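Talking brake squeal with Simin Ahmadpour
11 Jan 2021

I'll admit I went to see Simin Ahmadpour partly because my own car had been making a horrible noise since December (a sort of goose sound, but only backing out of the driveway). She runs Rurkow Brakes, a two-bay shop behind the tile store, and she'd said I could ask her anything as long as I didn't mind her working while she talked.

"Backing up? In the morning?" she said, before I'd even sat down. "That's rust on the rotors, most likely. Drive it to the end of the street and tell me if it's still doing it."

It wasn't, as it happens. So we moved on to the squeals that do matter!

Simin started out on the parts counter at Pillai Auto Supply and did her training at night. She's had her own place for 4 years now, and she still gets worked up about cheap pads. "People come in with a set they bought online and ask me to put them on. I'll look at them. Sometimes they're fine. Sometimes I wouldn't put them on a shopping cart."

I asked how long a decent set should last and she made a face. "Depends on your foot. I've got a guy who does deliveries and eats them up, and a retired teacher who never seems to touch hers." What she wants people to listen for is a high, steady squeal every time they press the pedal. That's the wear tab, and it means book something soon. Grinding means don't drive it over.

What it costs

She charges $100 an axle for labor, parts on top, and she'll show you the old pads if you want to see them. "I had a lady quoted 2,000 somewhere else for the whole car. She needed front pads. I wrote it down for her so she could go back and wave it at them."

Ratih Leiw's name is on the door too, only spelled right: Ratih Liew does the bookings and orders the parts, and she leaned in to say most pads come next day if you call before lunch.

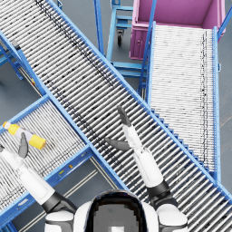

Brake fluid, the bit we all skip

I had never once changed mine. Simin wasn't shocked, just a little sad. "Every 2 years, unless your manual says different. It pulls in water. You won't notice until you're coming down a long hill with the kids in the back."

I booked mine in with Ratih on the way out.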